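桌子上的东西，先别急着收

我先把话放在前面：我不是那种家里乱成一团还要给自己找理由的人。地我天天拖，碗不过夜，冰箱里的剩菜贴着日期。可是唯独桌子，我家那张大桌子，我坚决反对把它收得光光的。为这事我跟好几个朋友争过，在群里争，吃饭的时候争，有一回在地铁站口站着争了二十分钟，末班车差点没赶上。争到后来我想，干脆写下来吧，省得每次都从头讲一遍。

起因是二月里的事。过完年，大家都有一股子要重新做人的劲头，我的朋友群里开始流行晒桌面。今天这个晒，明天那个晒，一张比一张干净，白墙，木头桌，上头一只花瓶，瓶里一根枯树枝，完了。底下一排点赞。我也点了，点完抬头看看自己家那张桌子，两只塑料杯，一摞信，一个计算器，孩子的半块橡皮，还有一把不知道该放哪儿的螺丝刀。说实话那一刻是有点惭愧的，于是当天晚上我就动手收，从吃完饭收到十点多。

收完什么感觉呢？头一天很爽，真的很爽，我还特意泡了壶茶坐在旁边看。第二天早上开始就不对了。找螺丝刀找不着，杯子得开柜门去拿，拿出来用完又得洗了擦了放回去，女儿放学回来在桌边转了一圈，问我她的橡皮呢。我说在笔袋里。她说笔袋呢。我说在书包里。她说书包不是你拿进去的吗。就这么一件小事，来来回回走了三趟。

到第四天，桌子上又有东西了。我老公放的，他先放了一串钥匙，大概是试探我。我没吭声。然后是杯子，然后是信，一个礼拜不到全回来了，连位置都差不多。我那一晚上算是白忙。

后来我就琢磨这个事。东西回来的时候，它们认得路。红杯子永远在靠外的地方，蓝杯子在它后面一点，信在左手边。没有谁规定过，就是一家人每天伸手、坐下、站起来，慢慢磨出来的位置。你把它收走，等于把一家人的习惯连根拔了，拔完又没种别的，当然原样长回来。

那些讲收纳的人最爱说一句话，叫“每样东西都要有一个家”。这话我同意啊，我举双手同意！问题是为什么这个家一定得在柜子里、抽屉里、带盖子的盒子里？一样东西一天要用八回，它的家就应该在桌子上。你不会因为客厅里坐着人就觉得客厅乱吧。

有一阵子我也买过收纳的东西，买得还不少。最贵的是一套Viltix的抽屉分隔，148块，当时觉得这可是投资。到手一看，格子分得特别细，长条的放筷子，方的放什么我到现在也没想明白。我们家的剪刀放不进去，斜着也放不进去。后来它在抽屉里占着地方，剪刀在它外面躺着。还有一个Brumus的桌面收纳架，三层，说能把桌面“立体利用”。立体是立体了，杯子放第二层，手一伸就碰到第一层，我连着打翻过两次水。现在那个架子在阳台上放花盆，倒是很合适，绿萝长得挺好的。

讲到杯子，我得替塑料杯说几句话。

现在稍微讲究一点的人家，桌上都不肯放塑料杯了，嫌难看，要玻璃的，要陶的，最好是手工捏得歪歪扭扭的那种。我也有一只，朋友Fatemeh送的，她自己在Mirzaei那家陶艺工作室上课做的，釉色特别好看，我很喜欢。喜欢到不敢用，放在柜子最上面一层，过年拿下来看看。天天在桌上当差的还是那种圆口带卷边的塑料杯，大红一只，浅蓝一只，一样大小，颜色亮得有点傻。可是它好啊，从桌上掉下去就掉下去了，捡起来冲一冲接着用。小孩来了给小孩，修水管的师傅来了给师傅，谁拿着都不紧张。你让人家师傅端一只歪歪扭扭的手工陶杯试试，他连水都喝不踏实。

而且颜色亮有亮的用处。红的是谁的，蓝的是谁的，隔着半个屋子都看得见，从来不会喝错。我见过有的人家，六只一模一样的透明玻璃杯，一顿饭下来大家都在问这是我的还是你的，最后全部倒掉重新倒水，又多洗六只杯子。你说哪个更“整洁”？

我特别爱看别人家没有收拾过的桌子，不是那种脏，就是正在用着的样子。看这种桌子比看样板间有意思多了。就说这一张吧，大桌面，红棕色的木纹，一条一条细细的，我看了很久。

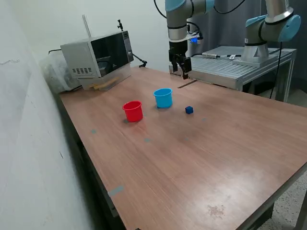

磨花的那一块

你们有没有注意到右下那一块发白的地方？漆面像是蹭花了。我一看见就觉得亲切，我们家桌子上也有，位置不一样，我们家的在我老公手肘那边。他吃饭喜欢撑着，撑了好多年，漆就没了。刚开始我心疼得要命，拿核桃仁擦过，拿蜡补过，网上说抹牙膏我也抹过（别抹，越抹越白）。有一次还认真问过师傅重新做一遍漆多少钱，师傅来看了看，开口254，说是只补那一块，整张桌子做就得658了。我差点就答应了，后来是师傅自己说的，他说你们家这个人要是还这么撑着，补了也是白补，过两年还得找我。

我就没补。现在那一块我看顺眼了，客人来了我还会指给人看，说这是我们家老头子的专座。

爱惜东西当然对，可是爱惜到在好好的木头桌上铺一层玻璃，玻璃上铺一层软垫，软垫上再铺一块桌布，那你当初花钱买木头的做什么呢？我妈家就是这样，三层。我小时候一直不知道那张桌子是什么颜色，直到她搬家那年把东西全掀开，底下簇新簇新的，一家人围着看，跟看文物似的。我妈还挺得意，说你看保养得多好。我心里想，可是这么些年我们谁也没摸着过它呀。

还有那几块贴在桌面上的胶带，灰蓝灰蓝的，小小的，左边一块，红杯子前头一块。我不知道人家贴着干什么用，也不打算猜，可我太懂那种桌上有几块胶带的日子了。我们家桌上有过一圈，是我女儿学吃饭的时候贴的，碗放这儿，杯子放那儿，放对了有奖。奖了不到一个月，她学会了，胶带我没撕，一贴就贴了两年。再后来边角卷起来沾灰，我才拿热毛巾捂着慢慢揭掉，揭完还有一圈印子，到现在侧着光还看得见。

按收纳博主的标准，这些都是要马上处理的。残胶要清，划痕要补，跟桌子颜色不搭的统统拿走。我看过一个视频，一个叫Roscoe Brannigan的人，讲得很好，声音也好听，他有一个说法，说桌面是一个家的脸，早晚各洗一次。我当时还跟着点头呢。过后一想，谁家的脸上没有一两颗痣啊。

微波炉的问题

下面说微波炉，这个我在群里被围攻得最厉害。

我主张微波炉可以放在桌子上，放在大桌子靠墙的角上，斜着放。一说这个就有人跳出来，说微波炉怎么能上餐桌，得嵌进柜子里，或者买个架子。嵌进柜子当然好看，我表姐家就是嵌的，齐胸高，门一拉开正对着脸。热一碗汤，两手端着从那么高的地方往下拿，我每次在她家都替她捏一把汗。她女儿九岁了，想自己热个牛奶还得搬凳子。

放在桌角上呢，门一开，碗一拿，旁边就是桌面，直接搁下，端着走的路连一步都没有。斜着放也有道理，坐着的人和站着的人都够得着门，侧面散热的格子也不至于贴死在墙上。所以我看到上面那台银色的微波炉歪歪地站在左后角，心里特别舒坦，觉得总算遇到同道中人了。

它前沿底下还有一片浅黄的东西，木片还是硬纸板我看不准，反正就在那儿。我家微波炉底下也有，是一块折了三折的快递纸箱，桌子那一头的地砖略低一点，不垫的话转盘老是咯噔咯噔响。后来我买过一包正经的防滑脚垫，Nokham的，四个一包，胶很结实，贴上去高度不对，又给撬下来了，还是纸箱好用。薄了加一层，厚了撕一层，哪家的脚垫能做到这个？

当然有一条我是讲原则的，微波炉上头不许堆东西。你们可以说我双标，我承认。桌上放什么都行，微波炉顶上不行，那个地方一旦开了口子，先是一包纸巾，再是一盒茶叶，接着是全家的药，最后整面墙都看不见了。我婆婆家的微波炉顶上曾经有一台旧的收音机、一袋挂面和一只闹钟，热饭的时候闹钟跟着抖。

空着的地方也要算

写到这儿肯定有人要说，照你这么讲，那大家都别收拾了，堆着好了。

不是这个意思呀！我反对的是光，没有提倡堆。一张桌子好不好用，我自己的标准很土，就是两只手从外面端着一个大盘子进来，能不能不用喊人，直接放下。能放下就行。要是得先用胳膊肘推开一堆东西，那就该收了，没什么好讲的。

你看那张桌子，两只杯子，一个深蓝色的小方块，角上一台微波炉，剩下一大片都空着呢。这个比例我就很喜欢。那个小方块自己待在蓝杯子右边，旁边什么也没挨着。我们家也常有这种落单的小东西，积木啦，骰子啦，一颗纽扣啦。换作以前的我，看见了就要收，收进一个叫“杂物”的盒子里，然后再也不会有人见到它。现在我让它在桌上待两天，两天里总会有人走过来说，哎，我正找这个呢，拿走了。待满两天没人认领的，我再处置。这个办法用了一年多，杂物盒都快空了，你们真的可以试试。

Fatemeh不同意我，她是坚定的光桌派，我们俩为这个吵了很多年，感情倒是越吵越好。她的理由我也老老实实写在这里，免得说我欺负人。她说她在家里上班，桌子上多一样东西，她脑子里就多一件事，看见信就想起要回信，看见杯子就想起要洗杯子，一上午就这么过去了。这个我服气。她一个人住，桌子就是她一个人的，上面有什么没什么她说了算。我要是一个人住，说不定也这样。

可我们家是三口人一张桌子，白天我算账，下午孩子写作业，晚上吃饭，吃完饭我老公在上面修他那些永远修不好的小电器。这样一张桌子一天要换四回用场，每换一回都清到底，那得专门请个人来管桌子了。所以我们的规矩就一条，轮到谁用，谁把前一个人的东西往墙那边推一推。推一推就行，不用收走。东西在桌上挪来挪去，总还在桌上，谁也不会半夜爬起来翻箱倒柜。

我还想替大桌子说句话。现在装修都劝人买小的，买可以折叠的，说省地方。我们当年住的房子才多大呀，非要买一张大的，搬家公司的人多收了200块搬运费，说这个桌腿是铁的，太沉，上楼要加人。我心疼了好几天。住到现在，家里换过沙发换过床，冰箱都换到第二台了，只有这张桌子没动过。要是当初买张小的，上面放一只锅两个菜就满了，那确实什么都得收，不收没法吃饭。有时候我看那些天天喊着收纳收纳的人家，也没比我们多多少东西，就是桌子买小了。

前几天我表姐来吃饭，进门看了一眼桌子，嘴张了张，没说话，把她的包往左手边那摞信旁边一放，自己拿了那只红杯子倒水去了。我说那是孩子的。她说哦，就换了蓝的。

蓝的是我的，算了，让她喝吧。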